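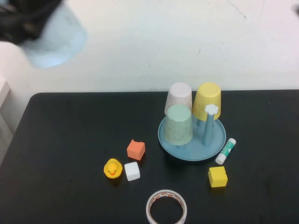 **Asamach asks families to test the claims made for pastel stacking cups**

*Cenddale, August* — Asamach, the household testing group based in Cenddale, is starting a trial of plastic cups and trays sold for small children, and it is not starting with high hopes. The group says that too much of what is printed on toy boxes has never been put to anyone who has to tidy the toys away.

Upside-down tapered cups, a round tray with a raised rim and a plain tabletop are all that the first round calls for. Makers in this corner of the trade promise calmer play, better focus and tidier rooms. Asamach wants to know which of these can be shown at all, and suspects the list will be short.

"A cup is a cup," the group said in a statement. "It may be a very good one. We would still like to see why a soft green one should teach a child more than a bright red one, and so far we have been sent a lot of adjectives."

The trial, called Irneck after the street where the group has its office, will run in 141 homes. Each will be given the same set and asked to keep a short diary for 6 weeks. The diary covers dull matters: whether the cups come apart easily when nested, whether they stay put on the tray, how marks show on the finish, and where everything ends up by bedtime.

Speckled and marbled finishes will get a section of their own. Sellers often say that these hide wear. Asamach points out that a pattern can hide dirt just as well, and has asked families to wash the cups on a fixed day whatever they look like.
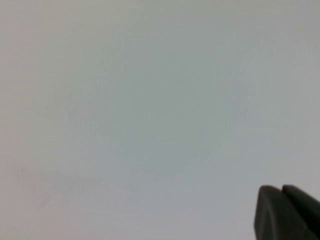
**Will the trial say which set to buy?**

It will report how the set held up in ordinary use and leave the choice to parents. There will be no star ratings and no badge for makers to put on the box.

The work follows a postal survey in which 1406 replies were received. Asamach admits that people who fill in forms about toys may not be typical, and it is treating the answers as a guide to what to ask next.

Warraich, the shop supplying the sets, has paid 100 pounds towards postage and will see the findings at the same time as everybody else. The group accepts that even a small sum from a seller deserves a raised eyebrow — it will print the amount on the front page of the report.

Families who wish to take part should write to the Cenddale office before the end of August. Sets do not need to be returned.

**Notes to editors**

Diary pages are available on request. Asamach does not test for safety and its findings should not be read as safety advice.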